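Subject: Re: [trastska-teach] cup and plate demos, by hand or by remote?
From: Selvaraj Begum
To: trastska-teach list
Last updated: February 3, 2021

Hélène Fraser wrote:

> Hello all,
>
> We are starting a set of demonstrations at Nestuvness on the cup task (cup
> off the plate, cup back on the plate) and I have two questions before we
> put a lot of hours in.
>
> 1. So far we have taught everything by holding the arm and moving it. It
> is quick and new people pick it up in a morning. Dario thinks we should
> go over to remote control for this one. Is there a good reason, or is
> it just what everybody does now?
>
> 2. Our trial run was 300 demonstrations and the trained policy is poor.
> It gets to the cup well enough, then stops with the fingers either side
> of it and waits, sometimes for several seconds, sometimes for good. If
> I nudge the arm it carries on. Has anyone seen this? We have tried
> training for longer and it made no difference that I could see.
>
> Also, what do people do about other things on the table? We have been
> clearing everything away. Benito says leave them.
>
> Thanks,
> Hélène

Hello Hélène,

I'll take these out of order, as the second one is the one costing you time. All of what follows is from the Babić bench, where we have now been through this task twice. The first set was taught by hand and we threw most of it away. The second set is 913 demonstrations by remote control, and it is the one we use.

The stopping

Yes, we have seen it, and it was the demonstrations. The policy was doing what we had shown it.

When people teach this task they reach for the cup, get the fingers round it, and then pause to check they are in the right place. It is a natural thing to do. You look, you lean over a bit, you look again, and then you close. In our first set that pause was there in nearly every recording, often longer than the reach itself. The arm is still, the picture is the same from one moment to the next, and the recorded action is "stay where you are". The policy sees a great many moments with the fingers round the cup where the answer is to stay, and a handful where the answer is to close. So it stays. A nudge changes the picture enough to get it out of that spot.

Training for longer won't help with that. Two things did help us:

- We trimmed the pauses. Hashini Akanda wrote a short script that drops stretches where neither the arm nor the fingers move. It keeps a little at each end so that the closing of the fingers is left whole. I can send it, but check the threshold on your own recordings before you run it over everything. Our first setting was too eager and cut into the slow part of the lift.

- We asked people to practise until they no longer needed to look twice. That sounds obvious. We had been recording from the first attempt on the grounds that more was better, and the early ones were full of hesitation. Now a new person does a practice block which is not kept.

If you only do one of them, do the trimming first, as you can try it on the 300 you already have.

One more cause to rule out. If your gripper is recorded only as open or closed, look at when the change is logged against when the fingers move. Ours was logged late, after the fingers had finished closing, and that made the same fault worse. It is easy to see if you plot the two together for a few recordings.

Other things on the table

I agree with Benito, with limits. If the table is always bare during teaching, the policy has never had to tell the cup from anything else, and the first pen left out will throw it. We leave a few small objects out and move them between recordings. The rules we give people are short:

- Objects may lie between the plate and the arm. They should be, some of the time.
- Don't put anything where the fingers have to push it to reach the cup. If it gets pushed, stop and mark the recording as a fail.
- Move things between recordings, never during one.
- Don't tidy. People line objects up with the table edge without thinking about it, so turn them.
- The plate moves too. We had weeks of it sitting in the same place, and the policy had learned the place and was paying no attention to the plate.

Two views from our table below. Look at the marker in both, and at where the cup is: standing on the plate in the first, and at the gripper in the second, with the plate empty and a small square device next to the marker.

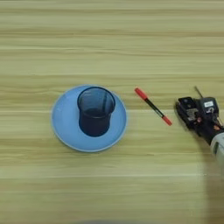
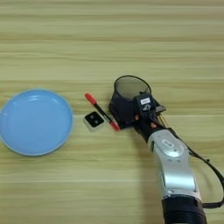

By hand or by remote

Dario Marras is right for this task, I think, though I would not say it for every task.

Moving the arm by hand has real points in its favour. You feel contact straight away. You don't need a second device. For anything where the force matters more than the view, such as pushing a peg into a tight hole, I would still teach by hand and we still do.

The trouble is what the cameras record. If you hold the arm, your hands and sleeves are in the picture for the whole demonstration, and they are not there when the policy runs. Ours had learned something from the hands. We never found out exactly what, but when we masked them out roughly the results changed, and that was enough to put me off. You can get round it by playing each recording back with the person standing clear and filming the playback. We did that for a while. It doubles the time, the cup has to be put back exactly where it was, and some playbacks miss the grasp by a small amount and have to be thrown out.

The other trouble is that you can make the arm do things by hand that it won't do on its own. People lean on it at the end of a reach. The joints record the position it was leaned into, the controller is then asked to reach that position unaided, and it arrives short. On a cup, short means the finger lands on the rim.

With remote control you get what the arm did and what it was told to do, both in the same record, and nobody is in the way of the camera. What you lose is feel. Expect the first block from each person to be clumsy, with cups knocked over and the plate pushed along the table. It took our people longer to settle than I had planned for, and the ones who had taught by hand for years were no faster than the new ones.

Some settings that made it easier:

- Slow the arm down near the table. We scale the motion so that the same movement of the controller gives a smaller movement of the arm once it is low. People stopped hitting the wood.

- Let people see the same camera view the policy will get, and ask them to work from that. If they are looking over the top of the screen at the real table, they are using information the policy won't have. A cup with see-through walls is a good test of this. From across the room it is plain where the rim is. On the screen it can be hard to make out against the dark fingers, and the person has to approach in a way that keeps it visible. That is the approach you want recorded.

- Put the start and stop of recording on a foot pedal. Before that, every recording ended with a little jerk as somebody reached for the keyboard.

- Short blocks. We stop people well before they are tired, as the pauses come back when they are.

Putting the cup back

You didn't ask, but this half is harder than picking up. The plate has a raised rim and the cup has to come down inside it. People teaching remotely tend to drop the cup the last little way, as they can't tell when it has touched. It looks fine on the recording and it mostly works, then the plate is moved slightly and the cup tips off the rim.

We ask for this: bring the cup over the middle of the plate, lower until it stops, open the fingers slowly, and go straight up before moving sideways. The straight up part needs saying several times. If the arm leaves sideways it takes the cup with it, perhaps once in a long while during teaching and a good deal more often when the policy runs.

Recordings where the cup was dropped are marked and kept apart. I would not delete them. We used them later to train the check that decides whether a placement went well.

How many

I would not aim for a number. We have 2,725 recordings in total over both sets, counting the failed and practice ones, and the useful share of that is far smaller than I would have guessed in August when we began the second set. After the pauses were trimmed, a few hundred good ones did better than the whole untrimmed lot.

My suggestion is to trim what you have, retrain, and see how much of the stopping goes. Then record a small block by remote with the same cup and plate, train on that alone, and compare. You will know which way to go before you have spent the hours.

If you want to see a remote session running, the Trarkport people have the same controller as us and are nearer to you. Otherwise I can talk it through on the phone. Let me know about the script and I'll send it with the threshold we use now.

Regards,
Selvaraj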